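Search tickets Enter keyword or ticket number Go

Ticket 3936
Subject: Counter outlet loses power, GFCI will not stay reset
Site: Storkia rental units, Drinaston
Opened by: Shazia Bhutto
Opened: 16 December 2021
Status: Closed
Related: 3480 (bathroom fan, same unit)

Problem as reported

The outlet on the left side of the kitchen counter goes dead several times a week. The test/reset unit is the one next to the fridge. Pressing reset brings power back, but it can drop out again within a few minutes or hold for two days. The breaker in the hall panel does not trip. The counter lights stay on. Lost a slow cooker meal overnight this way, so I would like it looked at before the weekend.

I cook with small appliances a lot because the range has only two working burners. The ones that get used on that outlet are a kettle, a slow cooker, a toaster and an electric steamer for buns. The steamer is the one I noticed first. It has a clear domed lid and drips when you lift it, so I assumed water was getting somewhere it shouldn't.

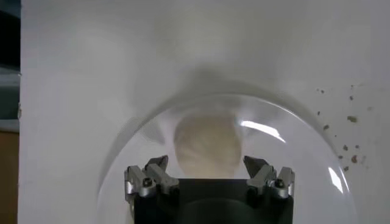
Step 1. Rule out the appliances

Asked tenant to unplug everything on the counter, reset the GFCI, and leave it with no load until the next evening. Also asked her to write down the time if it tripped.

Reply from Shazia Bhutto:
Unplugged everything. It tripped overnight with nothing in it. I heard the click at 2:10 and the reset button was out when I went to look. It was raining hard, if that matters.

Note: a trip with no load takes the appliances off the list for now. It still leaves the GFCI itself, the wiring downstream of it, and anything else fed from the load side. Rain noted.

Step 2. Check the total draw anyway

The tenant asked whether she was overloading the outlet. An overload should show up at the breaker and the breaker has held every time, but we went through the labels on the bottoms of the appliances. The steamer is marked 695 watts. Kettle is the big one at 1500. Steamer and kettle together come to less than 20 amps on a 120 volt circuit, and the circuit is a 20 amp circuit. She was told it is fine to use the steamer by itself on the dining side outlet until this is fixed, with no extension cord.

Reply from Shazia Bhutto:
I moved the steamer over to the other side and made a batch there. No trips. Same thing with the kettle. So it does seem to be that outlet and not what I plug in. I also dried the steamer base before plugging it in both times, so I can't say that had no effect.
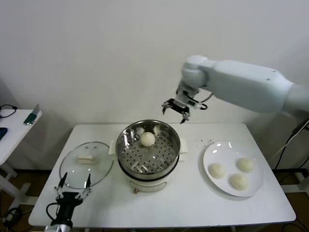

Step 3. Replace the GFCI

The installed unit was a Muteck, no date readable, reset button sticky. Maintenance swapped it for a new one of the same type. Line and load wires were on the correct terminals before and after. New unit tested OK with its own button and with a plug-in tester. Ground was good.

Result: held for three days, then tripped twice in one night. Tenant says it rained that night as well.

Old unit was kept and bench tested at the shop. It trips and resets as it should apart from the sticky button. Do not count this as the cause.

Step 4. Find out what is on the load side

With the GFCI tripped, maintenance walked the unit with a tester. Dead outlets found:

- left counter outlet
- outlet behind the microwave shelf
- outlet on the balcony, with a weather cover

The balcony outlet is not on the drawing for the unit. It was probably added when the railing was replaced and then fed from the nearest kitchen box. Tenant did not know it was live and has never used it. She had a plant stand in front of it.

Reply from Shazia Bhutto:
Can you disconnect the balcony one while we wait? I don't need it. I have people coming over and I'd like both sides of the kitchen.

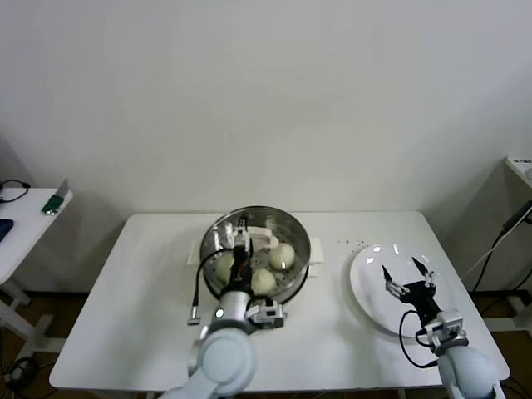

Steamer on the table, buns on the tray.

Step 5. Disconnect the balcony run

Load wires to the balcony were disconnected in the box behind the microwave shelf and capped. Left counter outlet and microwave outlet stayed connected. Tenant was asked to use the counter as she normally would and to report every trip, however short.

Result: no trips in nine days, including two days of steady rain. She ran the kettle and slow cooker on the left side the whole time.

Step 6. Open the balcony box

Ansari sent an electrician, as the run goes through an outside wall and our maintenance staff don't open those. Findings from the work sheet:

- gasket behind the weather cover missing on the bottom edge
- cover screw stripped, cover could be moved by hand
- water marks and green corrosion on the hot and ground terminals
- cable jacket nicked where it enters the box
- cable length from kitchen to balcony 34 feet, with no splice found

Leakage from hot to ground at a damp terminal is enough to trip a GFCI with nothing plugged in anywhere. It also fits with the breaker holding, as the current involved is far too small for the breaker to see.
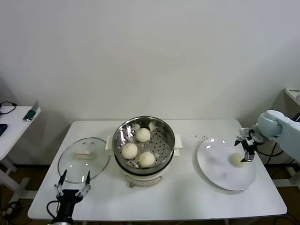
The electrician recommended replacing the box, the outlet and the last section of cable, and said the run inside the wall tested clean. We asked for it to be put back in service with an in-use cover and a weather-resistant outlet. Storkia approved the cost the same day.

Step 7. Repair and retest

Work done by Ansari. New box sealed along the top and sides with the bottom left open to drain. Balcony run reconnected to the load side of the kitchen GFCI. Sprayed with a garden hose for several minutes, cover closed, no trip. Covered outlet checked with the tester afterward.

Reply from Shazia Bhutto:
Two weeks and no trips. I've gone back to using the left side for everything. The reset button is still harder to press than the old one but it works. You can close this.

Closing notes

Cause: water in balcony outlet box fed from the kitchen GFCI.
Parts: outlet, box, in-use cover, short length of cable, one GFCI (not at fault, left in place).
Unit drawing updated to show the balcony outlet. Other units with the same railing work to be checked in May. Ticket 3480 stays open. The fan is on a different circuit and still waiting on a motor.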